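Loft hatch too small for storage boxes - enlarge it or change the boxes?

Posted in Storage and Organising
Viewed 341 times, 2 people following

hatchend

We moved into a 1970s semi in Clirkley in the spring and I am trying to get the spare room clear before my mother-in-law comes to stay in August. The plan was to put most of it in the loft. The loft is partly boarded already, with a light, and it is dry as far as I can tell.

The trouble is the hatch. It is a small square thing on the landing, right up against the airing cupboard wall, and the big plastic boxes I bought won't go through it even on their sides. I have a dozen of these boxes and I can't take them back as I have thrown away the receipt. They are full of bedding, baby clothes, Christmas things, camping gear and a lot of paperwork.

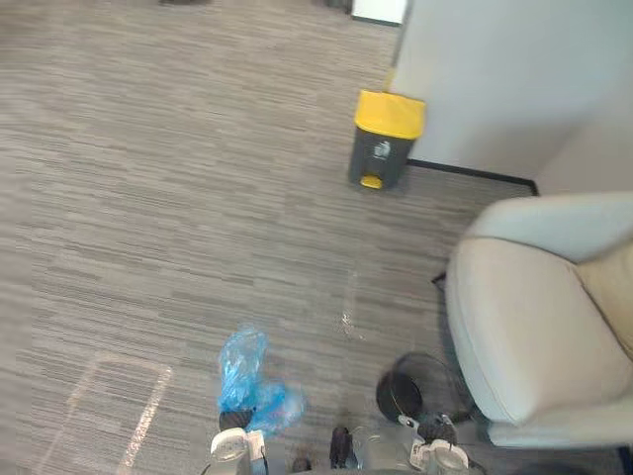
My husband says we should have the hatch made bigger and a proper ladder fitted at the same time. I would sooner spend the money on something else. I had one quote from a joiner over in Prirkstead and it was more than I expected, and it didn't include making good the ceiling or painting.

So what I want to know is:

Is it worth enlarging a hatch just for storage?
If not, what do people use to get things up through a small one?
Is there anything on my list that shouldn't be up there anyway?

The insulation is the old yellow sort and comes level with the top of the joists, if that makes a difference. Thanks in advance.

stairsandall

Don't bother with the hatch. Get smaller boxes. We did ours with archive boxes from the stationers, they go through any hatch. Sell the big ones.

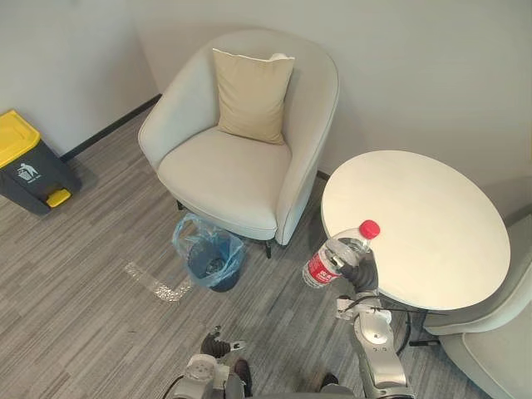
Stesberg, August

Updating my answer as a few people have asked how the cardboard ones lasted. Most are fine. The ones near the eaves have gone soft and a bit musty so I have moved those inwards and put the contents in plastic. If I was doing it again I would use small plastic boxes with lids from the start. Still wouldn't touch the hatch.

boardedout

I'll take these in a different order, as the last part of what you asked affects the rest.

Paperwork, photographs and anything with glue or wax in it are better kept in the house. A loft under a tiled roof gets very hot in summer and cold in winter, and paper goes wavy and brown. Candles from the Christmas box will bend. Baby clothes are all right if they are washed and bone dry before they are packed, and the same goes for the bedding. Tents are fine too, but air them first. I put one away damp and had to throw it out.

Once you take the paperwork out you may find you have a lot less to go up than you thought. One shelf in the bottom of a wardrobe will hold a surprising amount of it if you go through it first.

For getting things through a small hatch, soft bags are the answer. The zip-up kind made of woven plastic, like a laundry bag, will squash through a gap that a box won't. Bedding goes in those. You can take your big boxes up empty only if they will go through the hole, and from what you say they won't, so keep them for under the beds or the garage. Mine do very well in the garage on a steel rack. 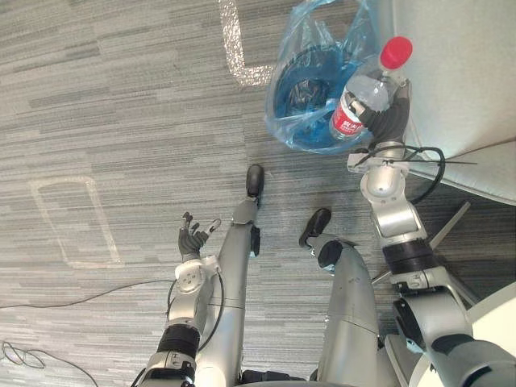

Label bags on the end that will face the hatch and leave the Christmas ones nearest, because you will want those every year. Everything else can go further back. I keep a list taped inside the airing cupboard door with what is up there and on which side. It takes a minute to change and saves a trip up.

On the insulation, yours sounds like the old 100 mm depth, which is a good bit less than is put in now. If you are going to top it up, do that before you fill the loft, and have the boards raised on legs so the new layer isn't crushed underneath. It is a miserable job with everything already up there. Keep bags off the bare insulation and away from the eaves so the air can get through.

As for enlarging it, a hatch normally sits between two joists. Making it longer in the same direction as the joists is fairly simple. Making it wider means cutting one and putting in extra timber to carry the load, and that is probably where your quote went up. If your roof is made of trusses, and a lot of houses of that age are, don't let anyone cut them without proper advice from an engineer. Ask the joiner which way he was planning to go. We had ours lengthened only, by Krasniqi Joinery, and kept the width as it was. That was enough to fit a folding ladder.

I would say do it if you will be up there every month. For twice a year, a decent stepladder and soft bags will do - just have somebody at the bottom to pass things up.

hatchend

Thank you both. I went up with a torch and it is trusses, so the wider hatch is off. I have ordered some of the zip bags and the paperwork is going in the wardrobe. My husband still wants the ladder.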